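3. What people keep and why

3.1 Where the old computers come from

I should say straight away that I never set out to write about computers. My interest was cupboards. I wanted to know why small firms hang on to equipment they've stopped using, and I expected to spend my time looking at fax machines and overhead projectors (there were plenty of those, and I'll get to them in section 4). But almost every cupboard I was shown had a desktop tower in it, often two or three stacked up, and people had far more to say about those than about anything else on the shelves.

Charito Macapagal and I visited 31 firms between us. She did the ones along the coast and I did the rest, mostly on foot and mostly in the rain. We asked the person with the key to talk us through whatever was inside, starting wherever they liked. Charito is a much better listener than I am, and her transcripts run longer than mine, so you'll notice that the good quotes tend to be hers.

The list we ended up with had 1,283 items on it. I'd been hoping for 300! Cables were left out altogether after a long first morning at Heitmann, a lettings office with a whole drawer of them, where we couldn't agree on whether a bundle was one thing or many.

3.2 "There's a good bit in that one"

The phrase in the heading is from the office manager at Sarer, a small drawing practice, and I've borrowed it for a whole group of answers. People in this group didn't think of the old machine as a machine any more. They thought of it as a box with something worth having inside, usually a hard drive or a graphics card, and they could nearly always tell us which. They were a good deal vaguer on what the part would be used for. "Dexter might want it," she said, meaning Dexter Tolentino, who had looked after their computers until he moved away and who kindly let me ring him up. He didn't want it. He was rather touched to be asked, though, and we talked for most of an hour about the plotter they used to have.

I've come to think of this as keeping by the part. A workstation card of the kind in Figure 1 is typical: small enough for a desk drawer, bought as something a bit special, and remembered as such long after the rest of the tower had become a nuisance. It's the same feeling, I suspect, that makes my aunt save the good buttons off a coat. 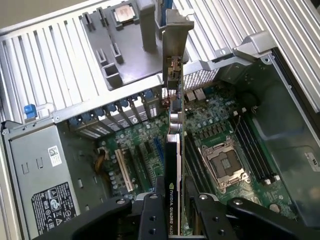 Figure 1. An NVIDIA Quadro K420 graphics card over an open desktop workstation lying on its side.

3.3 "We can't, it's got the accounts on it"

The second group was bigger and a lot more anxious. For these people the old computer was a filing cabinet with no handle. They believed there were records on it, they weren't sure which ones, and throwing it out felt reckless even when everything had been copied elsewhere years before. At Plasiler the tower had a paper note taped on top saying DO NOT MOVE, and it had moved offices with them twice.

What struck me was how rarely anyone had tried switching the thing on. I asked why at Memesgate and got a laugh, then a pause, and then a fairly serious answer: if it started up they'd have to go through it, and if it didn't they'd have to tell the boss. Leaving it in the cupboard kept both conversations at bay. Charito heard nearly the same thing from a boatyard, in April, from a man who hadn't met any of the others.

I did wonder whether cost came into it, as a fair amount of the earlier writing on office clutter says it should. Disposal fees were mentioned, but usually at the end, and usually after I'd brought them up myself, so I'd be wary of making much of them. The fax machines were a different story, and I turn to those next.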